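Category: Visits & Interviews

Ozan Uysal opened his workshop in Jesoldale to visitors for two afternoons in March. He teaches gripping to machines, and he is patient with people who ask simple questions.

"Everyone wants to see a robot dance," he told me. "I show them how to pick up a plate."

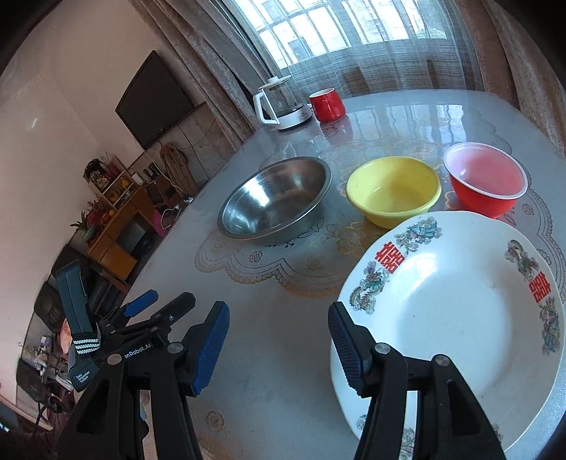

Uysal began with kitchen things, and he says they are still the hardest. His hand-held gripper has two black fingers with ridged blue pads, and a person must learn to close them slowly. A steel bowl is deep and gives the fingers a rim. The big plate with the dragons and the red characters is another matter. "It is wide and it is low," he said. "You must come from the side."

His group has recorded 847 such exercises. Chibuzor Edet, a visitor from Miltow, tried it for 8 minutes and gave the tool back. "My wrist was tired before my head," he said.

Uysal wants 1,138 exercises before summer. After that he will begin with cups.

Contact the editors | Back to top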